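Filed under: Kitchen & Home > Sorting Stuff Out
Last updated: July
Print this page | E-mail to a friend

Trays, my favourite cheap fix

I've become a bit of a tray tragic, I'll admit it. It started with the junk end of our kitchen bench (keys, batteries, three tape measures, you know the one) and now there's hardly a flat surface at our place without one.

My rule is one tray per job. Mending gets a tray, seed packets get a tray, and whatever I'm fixing in the shed gets the biggest one I own, so the little screws can't roll off under the mower — bliss! If I get called to dinner halfway through, I pick up the whole lot and stick it on a shelf.

Go for a raised rim and rounded corners. Square corners collect crumbs and you'll be in there with an old toothbrush. A matte finish in a dull colour is lovely too, as shiny bits show up nicely against it. My mate Tharun swears by white, but he's never lost a white button on one.

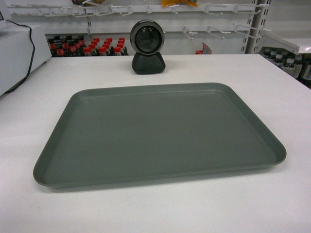

Grey-green tray with a shallow rim, nothing in it yet.

To clean, a squirt of dish soap and warm water does the trick. Stand it on its edge to dry and wipe the bench before you put it back, or the grit underneath will scratch your tabletop. I learnt that one on Mum's good table!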